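**fudano15** wrote:

So I finally switched from the Jurnwood roaster to the little place in Requena and wow, the beans are so much fresher! Ordered 11 bags (yes, I know) and I'm already on the second. Anybody else freezing theirs?

**gritty_cup** wrote:

Eleven?? Freezing ruins the flavor, I tried it last July and everything tasted flat.

**fudano15** wrote:

Flat how? I split mine into small jars first — one per morning, lids on tight.
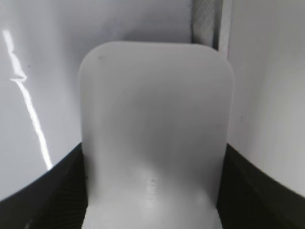
Then I grind straight from the freezer, no thawing. Tastes the same to me as day one.

**iltavow_328** wrote:

Same here, been doing it for years. gritty, were you opening and closing one big bag?

**gritty_cup** wrote:

...maybe. Still not convinced. I'd just buy less coffee.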